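How to Clean Gold-Coloured Jewellery at Home

14 comments Share 37 shares

Many small pieces are not solid gold but only plated, and for those the cleaning must be gentle. I learned this after I rubbed the colour off a chain with toothpaste. Please do not use toothpaste, it scratches.

You will need a bowl, warm water, mild dish soap, a soft baby toothbrush and a cotton cloth without fluff.

First look for a stamp, on the clasp or on the back. On gold it is a number in parts of 1,000, so 750 means 750 parts are gold. The letters GP mean gold plated. If you find no stamp, treat the piece as plated.

Put three drops of soap in the bowl and stir. A solid gold piece can stay in the water for ten minutes. A plated piece should only be dipped and taken out again. Pearls, opals and anything glued should not go in the water at all, wipe these with a damp cloth.

Brush with almost no pressure. The dirt collects where the pendant hangs from its bail, so turn the piece and brush there from both sides. Rinse in a second bowl and never over an open sink. 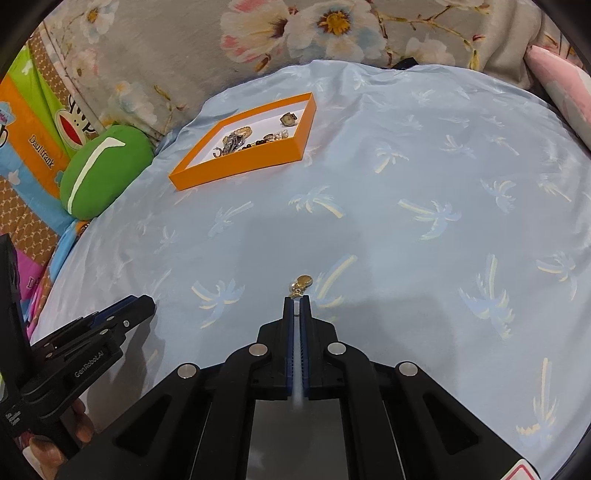
Savita Srivastava wrote that she skips the brush completely on plated charms and uses only a cotton bud, because even soft bristles made the edges of hers go pale after one winter. I have tried it since then and I agree for very thin plating. For chains I still prefer the brush, as the cotton catches in the links.

Dry the piece with the cloth by pressing, not rubbing, and leave it on a towel overnight. Moisture inside a clasp can colour it green.

For storing, I keep every piece in its own small bag with the air pushed out. Perfume and hand cream should go on before the jewellery. I clean the pieces I wear daily every 3 months, and the others in January.

If a stone moves when you touch it, stop and bring the piece to a jeweller.

Share Comments (14)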